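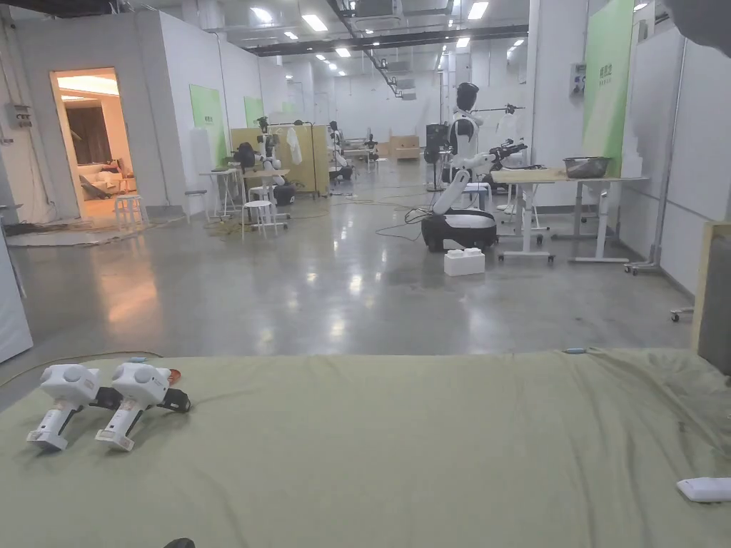
Can one set of software turn hand-gripper demonstrations into motions for several different robots?

It can, as long as the demonstrations, the arm models and the clocks all agree with each other, and getting them to agree is most of what Lirkutis was written to do. The rest of this page explains how it goes about that, what you'll need on your side, and where it still asks for some patience.

By the Lirkutis product desk
Thursday, January 2, 2020

Lirkutis is a desktop program for people who record tasks by hand and want to play them back on an arm. You pick up a hand-held gripper (or one in each hand, if the job calls for two), do the task the way you'd do it at home, and load the recording afterward. The program works out the path each gripper took through the room, lines the two paths up in time, and shows them together on one timeline, where you can scrub back and forth to your heart's content.

We spent a long while on that timeline, and we're rather proud of it! Every opening and closing of the fingers shows up as a small step you can drag. If you squeezed a bit early on the left hand, nudge the step over and the plan updates while you watch. Older versions made you save, close the recording and open it again, and we heard about that from just about everyone who used them.

Fitting a path to an arm

A person's reach and a robot's reach are different things, so a path that felt easy to record may ask an elbow to bend in a way it can't. The planner in Lirkutis, called Borkis, checks the whole path against the arm you've chosen before anything moves. Stretches it can follow are drawn in green. Stretches it can follow with a small change are amber, and if you click on one you'll see the change it would like to make. Red means you'll have to move the base, change the starting pose, or record that part again.

Borkis comes with 17 arm models, and you can add your own from a standard robot description file. Arms on a wheeled base are welcome too. For those, the planner will look for a parking spot that turns the most amber and red into green, and it will suggest up to six of them for you to choose from. Please do look at the suggestions before you accept one. The planner only knows about the tables and walls that are in your room map, and a chair you brought in this morning won't be there.

Keeping the clocks together

Most of the support mail we get is about timing, so we'll go on about it a little. When two grippers drift apart by even a few frames, a two-handed fold or a hand-over comes out wrong, and it comes out wrong in a way that looks like bad planning. Lirkutis compares the clocks at the start and end of each recording and stretches the slower one to fit. If the drift is larger than 40 milliseconds it will still open the recording, but it puts a yellow bar across the top and won't send the plan to a robot until you've dealt with it. You can turn this off in the settings. We'd be happier if you didn't.

What you'll need

A computer with 24 GB of memory or more for two-handed recordings. One-handed work gets by on less, though the room map will load slowly.
A wired connection to the robot. Wireless is fine for looking at plans, and we don't support it for running them.
A measured transform for each gripper you record with. The setup guide walks you through it, and it's worth doing again whenever you change the fingertips.
An emergency stop you can reach without walking. Lirkutis has a stop button on the screen, but please don't count on it as your only one.

Licenses and updates

A license covers one computer and as many robots as you care to connect to it. The Correa add-on, which groups recordings of the same task and points out the ones that don't look like the others, is sold separately and can be tried for 24 days. It's a lovely thing to have once your folder of recordings gets long, and perhaps more than you need before then.

The next large update is planned for June. It brings collision checking between two arms working side by side, which at the moment has to be done with the slower full-room check. Anyone with a current license gets it free of charge, and your old recordings will open in it just as they are.

Training is held at our Kirnosholm office, in small groups, and you're very welcome to bring your own recordings along. To ask for a quote or a place on a course, write to the sales desk and tell us which arm you have and what sort of task you're recording.

We use cookies to remember your language and the items in your quote. By continuing to use this site you agree to this. Cookie settings | Accept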